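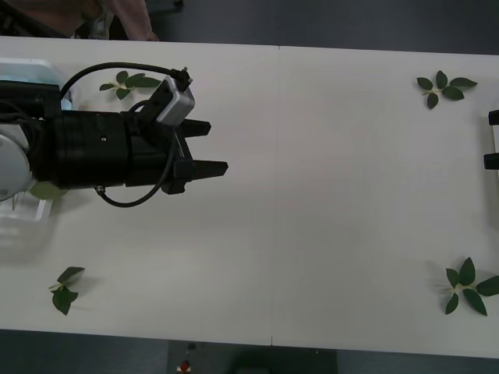
Hesmont : 283 démonstrations pour apprendre à un robot à ramasser des feuilles

Ciltetti a commencé en juillet à enregistrer des démonstrations dans son local de Hesmont. But de l'opération : constituer un jeu d'exemples pour un système d'apprentissage qui devra, à terme, trier des boutures et des rameaux pour les pépiniéristes. 283 épisodes au compteur hier soir, 40 jetés à la relecture.

Deux bras, une table blanche, des brins de feuillage. Le principe est connu : un opérateur pilote les bras à distance, tout est enregistré – images, positions des articulations, ouverture des pinces – et le modèle apprend à reproduire le geste. Entre deux prises on redispose les brins, coins de table compris, pour que la machine ne retienne pas toujours le même trajet.

« Une vis, ça ne bouge pas quand on la touche. Une feuille si », résume Orysia Holovko, responsable de la collecte. Les tiges roulent, les feuilles se plient sous les doigts de la pince, certaines restent collées à la table. Ce sont ces cas là qui l'intéressent. Les reprises après une saisie ratée sont donc gardées, à condition que l'opérateur finisse par y arriver.

Cadence annoncée : 5 opérateurs qui se relaient, séances courtes, pause obligatoire. « Au bout d'une heure on serre trop fort et ça se voit dans les données », dit Tetsuya Nishimura, qui s'occupe de l'entrainement du modèle. Premier essai en autonomie il y a peu, résultat mitigé : le bras gauche attrape correctement les tiges, le passage d'une pince à l'autre échoue encore souvent.

Prochaine étape, des rameaux plus longs puis des godets. Le pépiniériste Zarkham doit fournir les plants. Pas de date pour une mise à disposition publique du jeu de données, l'équipe dit vouloir d'abord revoir les anotations.

Partages : 40 – Commentaires : 2

paulo_verger
Et avec des feuilles mouillées ? Chez nous le matin tout est trempé, je demande à voir.

Maëlle R.
40 essais à la poubelle sur 283 c'est plutôt correct. Ils gardent les ratés quelque part au moins ?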